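Come and Set Tables With Us: Call for Participants

Tudavstead is looking for 10 people who like bowls. I know that is an odd way to begin, but it's the quickest way I have found of reaching the right ones! If you have ever stood in front of a cupboard and picked one bowl over another for a reason you couldn't quite put into words, please keep reading.

My name is Raquel Cunha, and together with Sakda Sitthichai I run a small study called Prullberg. We want to know how people put a few plain things on a table: what goes in the middle, what gets pushed to the back, how much bare space feels comfortable and how much begins to feel lonely. Felicja Sikora joined us in April and has been sorting through the notes from our first round, and they are such a pleasure to read that we are going again.

What you would be doing

You come for one morning. You get a table, a mat and a handful of objects, mostly bowls and small blocks, and you arrange them until you're happy. Then you tell one of us what you did and why (or you shrug, which is fine too, we write down shrugs). After a cup of tea you do it all again with one thing taken away. Most people find the second go harder, and one man asked for his block back.

Who we would love to hear from

Anyone over eighteen who can sit or stand at a table for a couple of hours, with breaks whenever you like. You don't need any training in art or design. We have had plenty of younger people so far and would be especially glad of some older hands; our oldest participant last time was 81 and she rearranged her table more often than anyone. If you use a wheelchair, or would like to bring someone along to help, just mention it when you write and we will set up the room to suit you.

The table

The mat is black and large, and it lies on a light wooden table by a white textured wall. A round bowl near the far edge and a small reddish-brown block closer to the middle make a perfectly good arrangement, and yours can be every bit as simple.
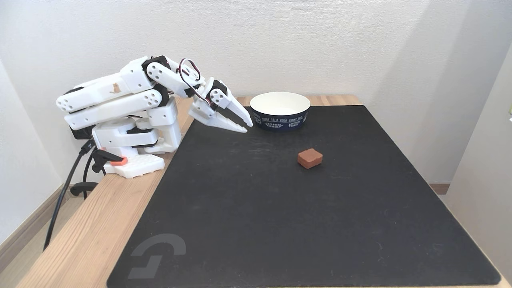 What you get

We pay 200 dollars for the morning, along with your bus fare and lunch from Duman down the street (tell us if there is anything you don't eat).

How to sign up

Send a short note to Madhu Sisodia at the Tudavstead front desk by 29 October 2019. Tell us your name, which mornings suit you, and a line or two about a bowl you are fond of. Madhu answers every note herself, so please give her a few days.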